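Serving Tray

A serving tray is a flat, shallow carrier with a raised edge, used for moving food, dishes and small loose things from one spot to another. That's the short definition, and it's the one I give when people ask why my household encyclopedia needs a whole entry on trays. The longer answer is that I love them, I own far too many, and I think they deserve at least as much space as the colander got (sorry, colander fans!).

The parts are simple. There's the floor, the flat bit everything sits on. There's the lip, sometimes called the rim, which runs around the outside and keeps things from sliding off. Some trays have handles cut into the short sides, and some have nothing at all, so you just grab the lip and hope. Corners can be square or rounded. I'm a rounded person myself - they're so much easier to wipe, and a square corner will hold on to a crumb for weeks.

Materials vary a lot. Wood is handsome and hates the dishwasher. Metal is tough but noisy, and my old one from the Jovotgate flea market rings like a bell every time a spoon lands on it. Plastic is light and cheap and comes in every color you could want, and it's what most families I know reach for on an ordinary evening.

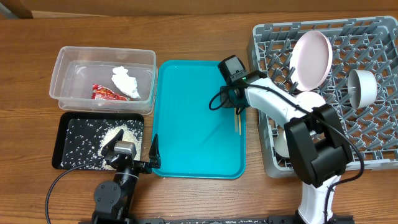

Dry grains are where the lip really earns its keep. Rice, lentils and barley all bounce and roll, and my friend Kirsten Li, who grew up sorting rice with her grandmother, always spreads hers thin on something dark so that odd bits show up. White rice on a black tray is about as clear as it gets, though a slightly raised rim won't catch everything, and a few grains can still end up on the table. A deeper lip helps. So does pouring slowly, which I have never once managed.

Sizes are a mess, and I've given up looking for a standard. My biggest is 60 centimeters long and my everyday one is 46, and the big one only comes out for birthdays. Shops label them "tea," "bar," "butler" and so on, but two trays with the same label can be wildly different, so bring a tape measure.

Chopsticks, by the way, travel very nicely on a tray if you lay them side by side. Left loose at an angle they roll straight to the lip the minute you tilt, and then you get that little clatter.

For cleaning, warm water and dish soap will do for plastic. Glossy ones show streaks, so I dry mine with a cotton cloth. Aniela Sobczak wrote in back in June to recommend baking soda paste for turmeric stains, and it worked on my yellow one after 4 tries.

See also: Chopsticks; Colander; Lap desk; Rice, storage of.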